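Skid pré-montado ou montagem no local para trocar o sistema de água quente de uma lavanderia industrial?

Publicado por caldeira_velha em Utilidades e processo

Pessoal, preciso de uma luz. Trabalho na manutenção de uma lavanderia que atende hotéis e duas clínicas, e o nosso conjunto de aquecimento (dois trocadores a placas, tanque pulmão, bombas de recirculação e aquela floresta de válvulas que ninguém mais sabe para que serve) está no fim. Já remendei tubo com abraçadeira mais vezes do que gostaria de confessar.

Recebi duas propostas. A da Trasden é um skid fechado, tudo montado e testado na oficina deles, chega de carreta e a gente liga água, vapor, condensado e elétrica. A da Brudach é montagem tradicional, peça por peça, dentro da casa de máquinas, com a equipe deles aqui por umas boas semanas. O skid saiu mais caro no papel, mas não tanto que dê para descartar de cara.

Minhas dúvidas: o skid pesa 1.842 kg vazio e a nossa casa de máquinas fica nos fundos, com um portão estreito e um corredor com uma curva chata no meio. Alguém já passou por isso? E depois, na hora de mexer, dá para trabalhar dentro de um skid ou fica tudo espremido? Tenho medo de ganhar na instalação e sofrer pelos próximos dez anos para trocar uma gaxeta.

Ah, e não posso parar a lavanderia por muito tempo. Um fim de semana prolongado o meu chefe engole, mais do que isso vai ser briga.

vaporzinho_sc

Skid sem pensar duas vezes. Aqui trocamos em março e foi chegar e ligar. Quem defende montagem no local é quem vende hora de soldador, rsrs.

Só confere a pressão do vapor na placa antes de assinar. O nosso veio com redutora para uma faixa que não era a nossa e tivemos que devolver a válvula.

tubo_e_flange

Discordo um pouco do colega aí de cima, depende demais do lugar. Já fiz dos dois jeitos e já me arrependi dos dois, então vou contar o que eu olharia no seu caso.

Primeiro o caminho. Esquece o peso por enquanto, 1.842 kg uma empilhadeira decente ou um par de tartarugas resolve, desde que o piso aguente (pergunta para quem fez a obra se passa galeria ou canaleta embaixo do corredor, porque tampa de canaleta não gosta de roda pequena). O que pega é a curva. Numa fábrica de sucos em que trabalhei, o módulo passava no portão com folga, passava no corredor com folga, e não virava. Tivemos que abrir parede. Pega o desenho do skid com as dimensões de transporte, que são maiores do que as de operação por causa dos olhais e da embalagem, e faz um gabarito de ripa ou de papelão em tamanho real. Parece coisa de criança, mas anda com ele da rua até a base. Se raspar em algum canto, você descobre antes da carreta chegar.

Se não passar inteiro, pergunta para a Trasden se eles dividem em dois módulos flangeados. Muito fornecedor divide e cobra pouco por isso, só que precisa pedir antes de começarem a fabricar. Depois de pronto vira reforma.

Segundo, a parada. Aqui o skid ganha fácil. Você faz a base, puxa as linhas até perto e deixa tudo bloqueado com o sistema velho ainda rodando. Na nossa última troca foram 26 horas entre fechar o vapor e ter água quente na primeira lavadora, contando o susto com uma junta que veio errada. Na montagem tradicional dá para fazer por etapas, claro, mas só se existir espaço para o novo crescer ao lado do velho. Pelo que você descreveu, duvido.

Terceiro, e é onde eu mais apanhei: os pontos de ligação. Todo mundo olha o equipamento e esquece que a tubulação que chega nele é sua. Manda medir as suas linhas de verdade, na trena, porque o desenho da época da construção mente. O meu dizia que o retorno de condensado estava numa altura, e estava bem mais baixo, coberto por isolamento. Pede flange solto ou um carretel de ajuste em cada conexão e solda o último pedaço no local.
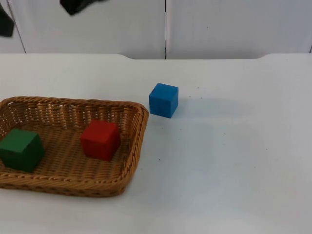
Quarto, o acesso para manutenção, que foi a sua preocupação principal e com razão. Pede a vista em planta e vai marcando o que precisa sair: placa do trocador, motor da bomba, cesto do filtro, elemento do purgador. Para cada um tem que caber a peça e a sua mão com a chave. Se tiver dificuldade para enxergar isso no papel, faz uma maquete besta em cima da mesa: com três cubos de madeira e uma cesta de vime, tipo os da foto, já dá para brincar, cada cubo é uma bomba ou um trocador e a cesta faz as vezes do tanque. Vai mudando de lugar e pergunta por onde entra o mecânico. Eu levei uma coisa dessas para a reunião com o projetista e saímos de lá com a bomba reserva virada para o lado de fora do skid, sem custo nenhum. Claro que as proporções ficam todas tortas, para medida vale o desenho.

Quinto, o dinheiro. Compara as propostas com tudo dentro: guindaste ou empilhadeira, base civil, isolamento, elétrica, teste hidrostático, e a lavanderia parada. Na nossa comparação a montagem local parecia mais barata até alguém lembrar que andaime e isolamento não estavam inclusos. Só de hora extra da nossa equipe acompanhando a obra foram quase 641 horas, e isso não aparece em proposta nenhuma. Do outro lado, o frete do skid também dá susto se a oficina for longe.

E exige teste na oficina com você presente. Vai lá, nem que seja de ônibus. Abre e fecha todas as válvulas, vê se o volante de uma não bate no manômetro da outra (bate, viu!), pede para ligarem o painel.

caldeira_velha

Nossa, muito obrigado pela aula! Já pedi o desenho de transporte e adivinha: na curva sobram uns dedos de um lado e do outro tem um pilar. Vou fazer o gabarito de papelão amanhã cedo, antes do turno começar, para não virar piada. Sobre dividir em dois módulos, a Trasden respondeu que faz, mas o prazo aumenta. A Brudach ficou de rever a proposta com isolamento incluso.

Uma coisa que ficou faltando: o tanque pulmão vocês colocam no skid ou fora? O meu está cotado dentro.

tubo_e_flange

Fora, se tiver onde pôr. Tanque em cima do skid aumenta o peso e a altura, e é a altura que vai te complicar no portão. Tanque separado passa deitado, e você ainda consegue trocar um sem mexer no outro. Só não economiza na válvula de bloqueio entre os dois e deixa um dreno no ponto baixo.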